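The Plumirine Angled Parts Rest

I've been making small shop fixtures under the Cellau name for a while now, and the angled rest is the one people write to me about the most. It's a simple thing. Two flat plates meet to make a trough, the trough sits at a slant, and you lay a long skinny part in it so the top end sticks up where you can get at it. If you've ever tried to pick a smooth pin up off a flat bench with cold fingers, you already know why I wanted one.

I named it Plumirine after a boat my uncle had, and no, it doesn't mean anything.

What it's for

Mostly pegs, pins, dowels, short shafts and anything else that's a lot longer than it is wide. I started out using mine for the plastic pegs we mold for the Vastberg board kits, because I was handling them all day long and they kept rolling off behind the bench. (I still find one every time I sweep!) In the trough they go where you put them, pointing the same way each time, and you can reach over without looking and get the same end in your hand.

Stepped parts do well in it too. If your peg has a square head and a round shaft, lay it shaft down, head up, and turn it until a flat of the head faces you. I was worried the step would make the part rock when I drew up the first version, and it does tip a hair if you set it down in a hurry. Slide it down toward the bottom of the trough and it settles.

The shape

I get asked whether it's a V or an L. Well, it depends on how you stand it! The two plates are the same either way, and the slant is what makes it useful. I tried a shallower one back in September and parts just sort of lounged in it, and then I tried a much steeper one that was lovely for metal pins and hopeless for anything light. What I sell now is in between, and I've stopped fiddling with it.

The length is 125 mm along the trough. That suits parts from about 80 mm up. Shorter than that and they disappear down into it, and you end up fishing around with a fingertip, so for small stuff I'd point you to the Gbeho tray further down.
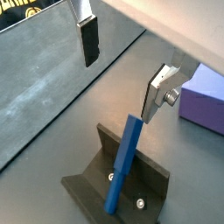 Bolting it down is the part I'd ask you not to skip. You can use the rest loose, and plenty of people do for a week or two, but sooner or later you'll bump it with a sleeve and everything in it goes for a walk. The bolts go in through the trough and their heads stay on the inside, so look at where your part is going to lie before you tighten anything up. You want the shaft to pass beside the bolt heads and not ride up on top of one. Mine are plain round heads — nothing fancy, and you can swap in whatever you've got in the drawer as long as the heads are low.

Snug is plenty. I had one come back with a crack running out from the bolt hole and the fellow cheerfully told me he'd used the impact driver on it. I sent him a new one, but please don't do that.

Color

Black only. I ran a few in white and they looked filthy in no time, and pale parts got lost against them. Bright parts show up beautifully against black. Blue, orange, yellow, all good. If your parts are black too, you have my sympathy, and a strip of white tape laid up one plate helps more than you'd think.

A word on benches

I like a dark, smooth top under these because it's easy to wipe and I can spot a dropped washer on it. Watch out for glare, though. If you've got a lamp right overhead and your top has any shine to it, you'll get a bright patch just where you're trying to look. Move the lamp off to one side and forget about it.

A low wall or panel along the edge of the bench is worth having as well. It'll get scuffed and chalky and you won't care, because it saves you crawling around on the floor. Leave yourself a bit of space between the panel and the rest so your knuckles clear it when you reach in from the side.

Looking after it

Wipe it out with a dry cloth when it gets dusty. Dust down in the bottom of the trough is the usual reason a part won't sit right, so check there first. Warm soapy water is fine. I wouldn't leave it in a hot car, and I wouldn't use solvent on it — I did that to my own first one and the surface went tacky and never really recovered.

Every few weeks, put a driver on the bolts and see if they've crept. Takes ten seconds.

What people have told me

Jean Laing has had a pair on her bench longer than anybody outside my own shop, and she's the reason the edges are rounded over. She wrote to me, "I love it but it bit me," with a picture of her thumb. Fair enough! She uses hers for knitting machine parts, which I would never have thought of, and she keeps one at each end of the table so she isn't stretching.

Another customer told me he'd put well over 1,000 pegs through his and the only thing he'd change was the price. Noted, and see below.

What you get

One rest, the bolts to fit it, and a paper template so you can mark your holes without holding the thing in one hand and a pencil in the other. You'll need your own drill. If your bench top is very thick, tell me when you order and I'll put longer bolts in the bag, no charge.

I sell them singly or in packs of 5. The pack works out cheaper per piece, and I bag each rest separately so they don't rub in the mail.

The Gbeho tray

Same idea, but flat, with shallow grooves for short parts. It goes nicely beside the angled rest if you're doing kits where there's one long piece and a handful of little ones. I'm out of them right now and molding more, and the new batch should go up on the site on 25th January. If you want one held back for you, drop me a note through the contact page and tell me how many.

Returns

If it doesn't suit your parts, send it back, even if you've already bolted it down. Just put the bolts in the bag with it, please. I'm forever running short of those.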